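Bin picking by teleop, July - notebook, Jencombe cell

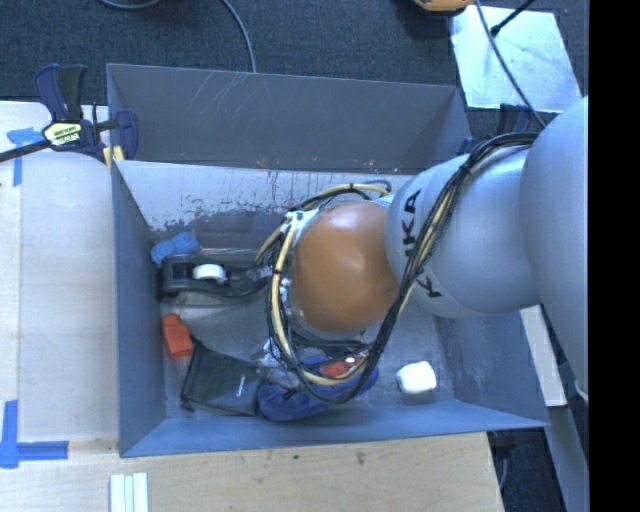 KUKA over the gray bin, mixed items, clamps on the rim.

Started at 9:15. Goal for today was to get a usable block of remote-controlled picks out of the gray bin before the Sellbridge people want the cell back for their own work. Finished with 178 demonstrations saved. Target for the whole set is 500, so there is a fair way to go.

Setup notes first, so the next person doesn't have to guess.

Operator sits at the desk with the hand controller and works from the fixed view and the wrist view. Direct line of sight to the bin is blocked with the screen. We agreed on this last month after the early Hokis set, where the operator was leaning over to look at things the policy could never see. Those demos looked good and trained badly.

Speed scaling at 28 percent. Tried it higher for the first few picks and the lag between hand and arm made everyone overshoot on the way down. At 28 it feels slow but the approaches are clean. Leave it there.

Clamps on the bin rim: check both before you start. If the tool leans on a wall during a bad approach the bin can creep, and then the start poses stop matching. The blue tape on the work surface is the reference. If in doubt, stop and put the bin back to the tape before recording anything else.

Items. Soft things and hard things mixed on purpose: the bright blue crumpled one, the tape dispenser, the black pouch, the clear crinkly packaging, the long dark blue soft one, the red one with the white details, the small white block, the red-orange piece. Between demos the bin gets emptied and the items tipped back in from a tray. Do not place them by hand. We all place them too neatly.

Observations by item:

Tape dispenser - fine when it lies flat in the open. Against the wall, the operator has to turn the wrist a long way to get a grip across the narrow end. Two of those ended with the joint limit warning and were thrown out. I would like to see more of them, recorded slowly, with the turn done high above the bin before going down.

Clear packaging - worst of the lot. It throws bright reflections and on the wrist view you can't tell where the edge is. Operators were feeling for it by going down until something moved. That is a bad habit to teach. I marked those runs with the tag "probe" so they can be filtered out later if they turn out to hurt.

Pouch - good. Pinch anywhere near the middle and it comes up.

White block - easy when it's alone on the floor, which makes it tempting to go for first every time. Looked back through the log and the block was the first pick in far too many runs. From now on the Jin script will call out the target item before each demo and the operator takes that one, whatever is in front of it.

Long blue soft item with the red one on top - needs a decision. Some operators take the red one off first, some grab both and let one fall. I have been saving only the first kind. Will write this into the instructions so we are all doing the same thing.

Cables. The bundle makes a wide loop around the wrist and on deep picks it comes down over the items. It gets in the way of the fixed view more than I would like. Whatever was under the loop, the operator had to do from the wrist view alone. Options are to shorten the loop or to move the fixed view. Shortening it will cost us wrist rotation and we need that for the dispenser, so I would sooner try the other one. Not today.

Tried hand guiding for a short while after lunch, pushing the arm through the pick with the drives in compliant mode. It was quicker to learn than the controller and the paths were smoother. But your own arms and head are in the fixed view for most of it, so the video is no use for training. Could still be worth keeping for the approach paths alone, without images. Saved a handful in a separate folder, not included in the 178.

Recorder dropped out once at 2:40. Lost the run in progress and nothing before it. Restarted the logging process and carried on. If it happens again, note the time and the free disk space before restarting - I forgot to.

Success labels are being put in by the operator with the foot pedal right after release. Spot checked a page of them against the video and they agreed, except for one pick where the item slid off the tray after the label was given. Rule from now on is to wait until the arm is back at home before pressing.

To do:
Write up the red-over-blue rule and pin it at the desk.
Target list into the Jin script.
Try the fixed view from the other side of the bin.
Re-record the wall picks with the dispenser.
Copy today's data to the Jencombe server and check the file count before wiping the local disk.

Stopped at 5:10, arm parked, drives off.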